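4.2 What the simulator licence buys
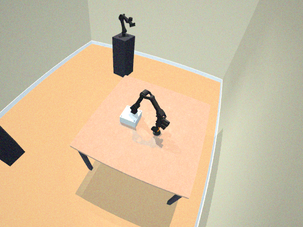

Page last modified: July, Monday build

Figure 3. Trarorex simulator, tabletop task: the arm on its white base box, with the gripper low over a small dark object.

Triswood sells the Trarorex kit with a simulator and claims that policies tuned in it need no further work on the real arm. We ran the bundled tabletop task (Figure 3) for 2,090 episodes with the default settings. The vendor's own scoring script marked 686 of these as failed grasps - a poor return for a task with one small object on an otherwise open table.

The rendering is plain, with speckled walls and soft shadows, and we have no quarrel with that. Our doubts concern contact. With the gripper this close to the object, small errors in friction or finger closure decide the result, and the manual gives no values for either. Frota, the cheaper rival, at least prints its defaults.

We then moved 94 of the successful episodes to the arm at Stedby. Two settings had to be changed by hand before any would run - hardly "no further work". We return to the transfer results in 4.3.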